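Zumo Surface Wiping Package
Software and tool kit for single-arm stations
Supplier: Sendwood
Part no. 885-W
Page revised October 2018

Overview
The Zumo package adds a wiping routine to an existing robot arm with a two-sided or fingered gripper. It is meant for desks, benches and other flat tops where ink, pencil and light residue build up during use. The cloth is held directly in the fingers — no pad holder or tool changer is needed.

What is in the kit
Controller license, one station
Set of 30 cloths, washable
Force calibration block
Cable clips and mounting screws
Printed setup guide

Operation
The operator marks the work area on the controller screen and picks a pressure level. The arm takes the cloth, presses it to the surface and works across the area in overlapping strokes. Pressure is checked through each stroke and reduced near the border of the work area. Curved and notched fronts are supported, but the outline must be entered by hand.
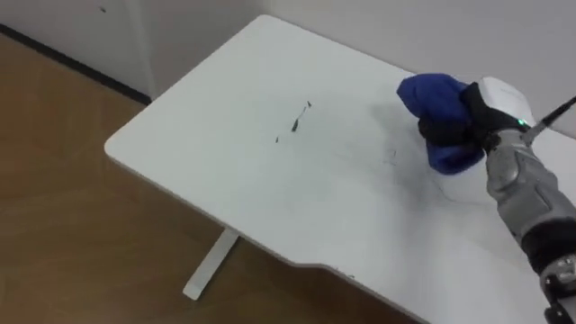
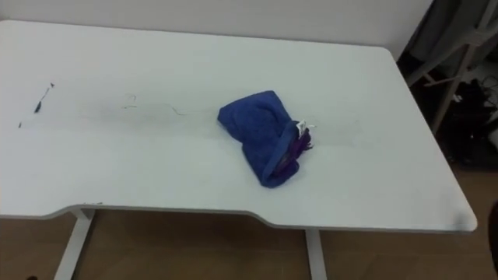 Blue cloth on a white desktop with a curved front edge.

Specifications
Working reach: 505 mm from the arm base, standard mount
Pressing force: adjustable, up to 28 N
Surface angle: level only
Cloth type: soft woven or knit, without hard trim
Controller: Mernex series, firmware from May or later
Power: taken from the arm controller

Limits
Permanent marker and dried adhesive may need a cleaning fluid and repeated passes. The routine does not apply fluid. Objects inside the marked area are not detected and must be removed before the start. Bunched cloth gives uneven contact; for a more even result, fold the cloth in four before loading.

Ordering
Quote the part number and the gripper model. Stations with Cuypers grippers need the longer finger tips, ordered separately. Technical questions go to Sølve Nyberg, applications desk.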